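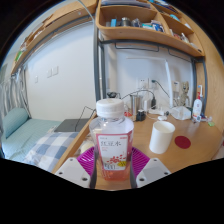 ## 1. Purpose of the Study

This report was prepared for the Didwood residence project and submitted on 07/06/2021. It examines how a single study desk is used for tasks other than study, and whether its storage is adequate. Drinks, chargers and toiletries compete with books for the same surface. A bottle of red bean water, with a white screw cap and a red-bordered label, served as the reference object for the drinks section. Its nominal volume was taken as 500 ml for planning purposes.

## 2. Method

The desk was divided into three zones: front edge, center and back wall. Items in each zone were sorted by type and recorded on the Henare storage form. The working surface was considered acceptable if a clear space 600 mm wide remained at the center. The shelf above the desk was assessed separately. It is a curved unit of light wood with a divider, and small boxes and containers are kept on both sides of it. A dark gray metal tube frame stands below the shelf, and two thin wire hooks hang from the underside.
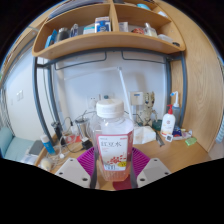 ## 3. Findings

The shelf carries most of the small items but leaves the desk only partly relieved. Cables are the main difficulty. White and black leads run together toward the back wall, and a black power adapter lies among them. A phone, a power bank and a tube are kept on the same side, which reduces the space available for writing. Two pump bottles stand on the right side of the desk, with a green sponge near the edge.
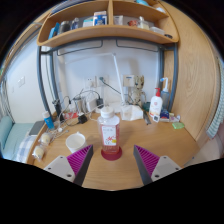 Drinks present a smaller problem, although an open cup close to cables and papers remains a risk. The group discussed a fixed drinks position at the center – convenient for the user, but in the way of a notebook.

## 4. Recommendations

- Move the pump bottles and the sponge to a tray 300 mm wide.
- Tie the cables together and lead them along the back wall.
- Keep drinks closed when papers are on the desk.

The Omberg tray and the Tistska cable clip were compared for this purpose. The tray is preferred. The clip will be tested again before the form is revised.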